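Mixed plates, keep or toss?

kavinda_p
I'm down to the orange ridged ones from Porow and a stray beige. My sister says a table needs matching plates. I like the orange!
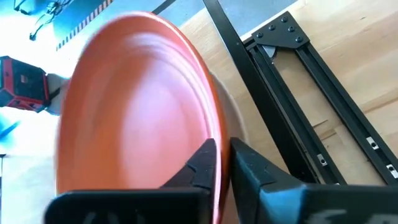 orange one, beige rim behind it

doaa.ah
Keep them. I paid 27 for two like that and use them daily.

stepan_s
Sorry, I'm with your sister. Orange makes every soup look sad. Go plain white.

doaa.ah
Soup goes in a bowl, Stepan.

kavinda_p
Ha, ok, keeping the orange. Beige one can go under a plant.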